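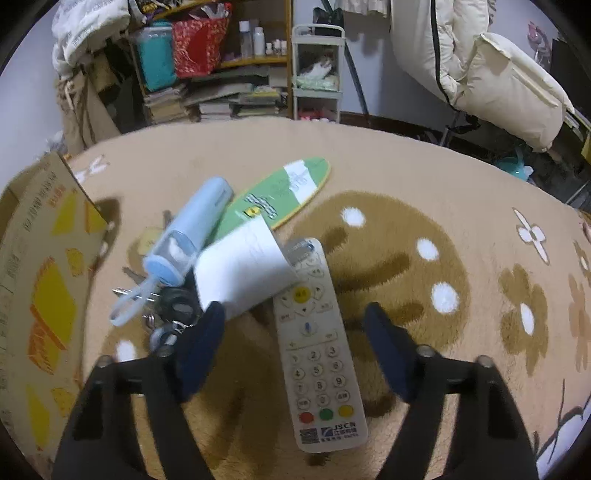

Mietkaution zurückfordern: so gehen Sie vor

Viele Mieter warten nach dem Auszug lange auf ihr Geld. Mit diesen Schritten können Sie die Kaution selbst verlangen.

1. Suchen Sie den Mietvertrag, das Übergabeprotokoll und den Beleg über die Zahlung der Kaution heraus.

2. Schreiben Sie dem Vermieter einen Brief. Nennen Sie darin die Adresse der Wohnung, den Tag der Übergabe, den Betrag (zum Beispiel 3000 Euro) und Ihre Kontonummer.

3. Setzen Sie eine Frist von 20 Tagen und schicken Sie den Brief per Einschreiben.

4. Prüfen Sie die Abrechnung. Für normale Abnutzung darf der Vermieter nichts abziehen.

5. Kommt keine Antwort, so können Sie beim Amtsgericht einen Mahnbescheid beantragen. Bei Streit über Schäden ist vorher eine Beratung sinnvoll.

Text: Thilini Gamage, Stand 25. Juni 2024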